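# The planner that changed its mind too much

I've been meaning to write this one up since February, and now it's Saturday and the coffee is good, so get comfortable. 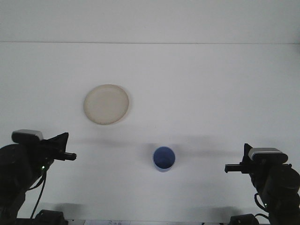

The trouble all started with replanning. Our old setup (which I still call Hovemia, even though Emese Kerekes keeps begging me to rename the repo) worked out one path for each arm and stuck to it, come what may. That was fine until I wanted both arms going for the same cup, and then I got greedy and had it replan 30 times a second. What a mess! Each arm would see the other one coming, politely pick a new route, and then the other would do the same, like two people trying to pass in a hallway.

I spent far too many evenings tuning cost weights before Refugio Arriaga asked me, very kindly, whether the two planners were even reading the same clock. They weren't. The left arm's joint states were reaching the collision checker 17 milliseconds behind the right arm's, so each plan was dodging a spot its neighbor had already left. I'd been logging those timestamps the whole time and never once plotted them - oh well.

The fix is pretty small. Both arms now write into one shared buffer, the planner asks for a single moment in time, and anything newer waits its turn. I also added a little penalty for switching routes, so a new path has to be clearly better before we take it. I replayed 243 saved runs through it overnight and the back-and-forth was gone in all but a handful, mostly ones where the plate's pose estimate jumps.

That's next on my list, along with moving the buffer code into its own package. Emese wants to call it Wililden, and I think I'm going to let her.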